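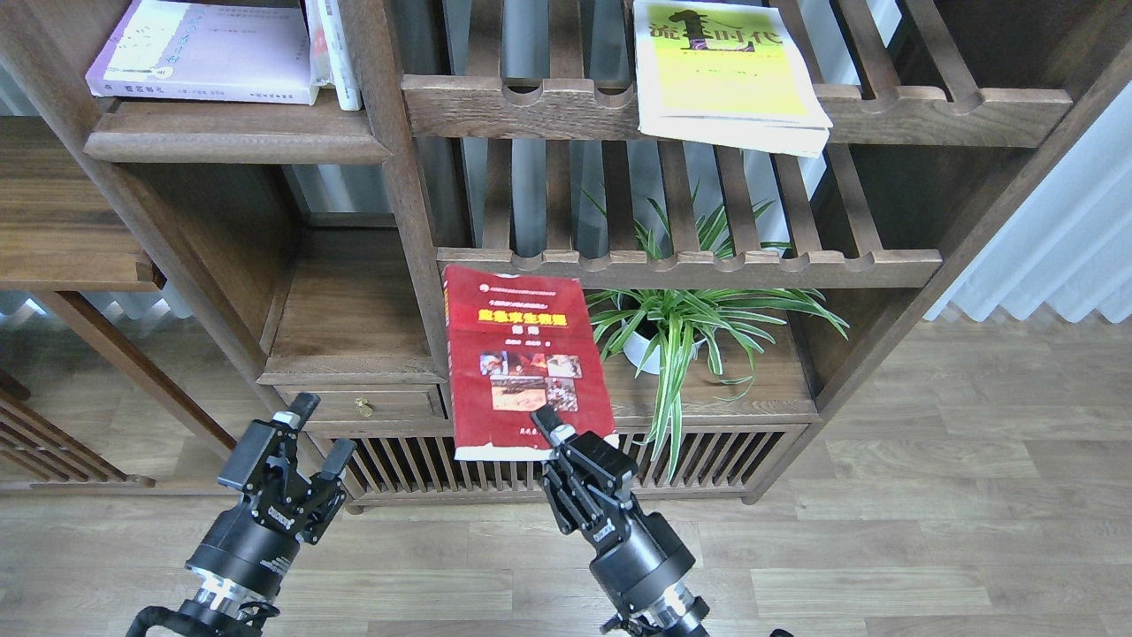 Livros nas prateleiras de ripas da estante escura.

Comprei a estante Driselden em maio, na loja da Workport, para substituir uma de metal que já estava torta. A montagem levou cerca de 6 horas, com uma pausa para almoço. As instruções são claras, menos na parte dos montantes.

A ficha indica 200 cm de altura e confere. Aguenta bem os dicionários. O ponto fraco são as ripas: os livros de bolso ficam instáveis quando postos de pé e o pó passa para baixo.

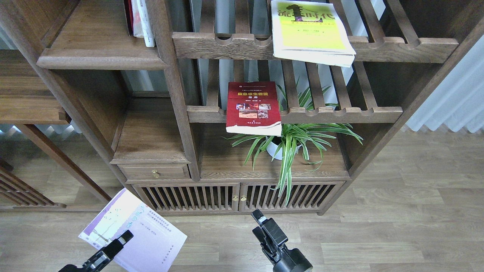

Livro de capa amarelo-esverdeada, deitado sobre as ripas.

A entrega da Brestel atrasou uma semana. Para romances e revistas, recomendo. Para arquivo pesado, prefiro prateleiras fechadas.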